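Teaching a Robot to Get Out of the Room: My Semester Project
Lesia Stelmakh
8 Jan 2021

So my project was supposed to be about robot arms, and then the lab closed and I ended up driving a pretend robot around a pretend apartment from my bedroom. I had way more fun than I expected! The question stayed the same, though: if I drive the robot myself and record everything I do, can it learn to do the drive without me?

The simulator I used is called Naltardale. It comes with a bunch of furnished rooms, and you steer a little wheeled base with the keyboard or (much better) a game controller. My advisor pointed me to a small recording tool named Clovico that saves what the robot sees plus whatever buttons I'm pressing at that moment. Each saved drive is one demo. I picked a task that sounded super easy: start at some random spot near the desk, go around the furniture, and leave through the open door.

I planned on 300 demos and got 172 that I was willing to keep. The rest I threw out, mostly from my first two evenings, when I was on the keyboard and kept zigzagging like I was parking a truck. If I wiggle, the robot learns to wiggle. I read that warning in like five places before I started and still had to find it out for myself.

The controller fixed a lot of it. With the stick I could make long smooth curves, and I got into a rhythm of turning first, looking where the door was, and then rolling forward in one go. I also made a rule that I had to finish every drive even if I bumped into something (backing up and trying again is useful for the robot to see, it turns out later it needed that badly).

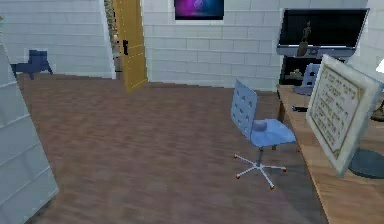 Chairs were my biggest headache. A star base sticks out a lot farther than the seat makes you think, and when the robot is close you can't see the legs at all, so I was steering from memory. I knew they were there. The robot only had the current view to go on, so it would copy my nice turn a bit too late and clip a leg. Tseng, my lab partner, suggested feeding it the last few views together, and that helped right away.

For the training part I used plain behavior cloning, meaning the network just tries to guess which way I'd push the stick. One run was 3000 steps and took most of a night on my poor laptop. I saved a copy of the network every so often, and the one from step 1432 (I hit pause by accident there, long story) drove better than the final one! The last version was great on starting spots it had seen and pretty hopeless on new ones, so I'm guessing it had just memorized my drives.

What still goes wrong: if it starts facing a wall it sort of freezes and shuffles back and forth. I hardly ever started a drive that way, so it has no clue what I'd want. My plan is to record a batch of ugly starts on purpose, facing walls, facing corners, jammed up against the desk. I also want to try the thing where the robot drives and I only grab the stick when it's about to mess up, then train on those bits too.

I'm hoping to have that done by May, and Tseng wants to try the same demos with a different room layout. All my drives are in our shared folder under Kandham, with the bad ones kept separate in case somebody wants to see what a wiggly driver does to a network.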